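Wellies. I have opinions about wellies now and you're all going to hear them. (A thread, sorry, get a brew.)
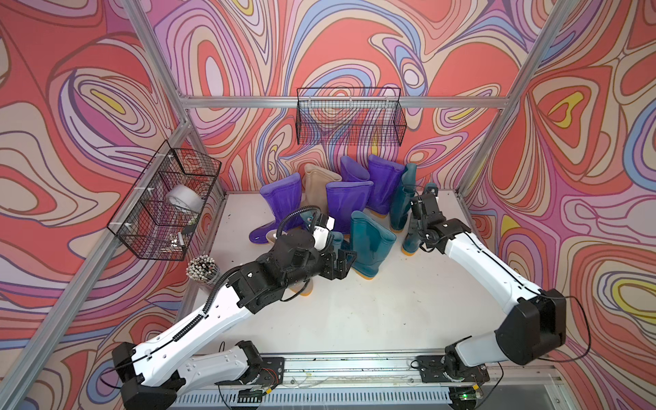

I've been the one in charge of the boot shelf at our forest playgroup since September, and I said yes to it in the way you say yes to things at the end of a meeting when you want to go home.

The group is called Irnana, we're outdoors in all weathers, and every child borrows a pair when they arrive. They go home in their own shoes. The boots stay with us. Simple!

Except it's only simple if you can find two boots that match, at speed, with a three year old already sitting on the floor with one sock off.

So, first opinion. Colour per size. Purple is one size, teal is the next one up, and so on. You stop reading the tiny numbers on the soles, which have mostly worn off anyway. You just look at the child, guess, and shout "teal!"

It does fall apart when someone only wants purple. There's always one who only wants purple. I keep a few thick socks in the basket for exactly that negotiation.

And then there's beige. We don't have a beige size. Beige came in a bag of donations, it's a perfectly good boot, and it's sort of an honorary member of whichever size is running short.

Second opinion: don't put pairs inside each other to save space. I know. It looks so tidy. But the toe of one gets wedged in the leg of the other and you need two adults and some language to get them apart.

Stand them up, side by side, heels to the wall. The tall ones lean, they always lean, and I've made my peace with that. If they really flop I roll up a bit of newspaper and shove it down the leg.

Third opinion, and this is where I lose people – clothes pegs. One peg per pair, clipped at the top, left boot to right boot. I bought the Hasis ones because they've got a rubbery grip and don't mark. Proper cheap ones snap by the second week of frost.

Somebody is going to ask about proper boot clips. I tried the Amosex ones. Lovely idea, far too stiff for small hands, and the children like to put their own boots away, so that was that. They're holding up my tomato netting now.

Washing. Everyone overdoes the washing! Let the mud dry, bang the soles together over the flower bed, then wipe with a damp cloth. Hot water and strong soap make rubber go dull and a bit sticky.

You will still get grit. It comes out of the treads for days afterwards, little dark bits on any pale surface you so much as wave a boot at. I sweep, I turn round, more bits. If you've got a white table in your life, keep boots off it or accept your fate.

For the insides: upside down on sticks overnight, somewhere airy. Never on the radiator. I did that once with a lovely pair and they came off shaped like bananas.

A splash of bicarb for smells, left in till morning, tapped out. Do remember to tap it out. I forgot on 10 pairs and we had a very snowy-looking cloakroom and some puzzled parents.

Holes: fill with water over the sink and see where it drips. A small one you can patch with a bicycle kit if you rough up the rubber first. Splits across the bend of the foot are a lost cause, so those get planted up with pansies by the gate.

Buying new, I go for plain ones with handles at the top if I can get them. Handles mean they can pull them on by themselves, and that's ten minutes of your morning back. No lights, no frogs, no glitter. Frogs start fights.

Storage question from the other day, as I never answered it – ours is a low open shelf, nothing fancy, from Dreßler. Go low. If they can't reach it they'll climb it, and then you've got a child on a shelf and boots all over the floor.

Right, that's the kettle gone. If anyone near us has outgrown teal ones sitting in a garage, we will very happily have them, odd ones included. Odd ones especially, I've got a spare left that's been waiting for a friend for weeks.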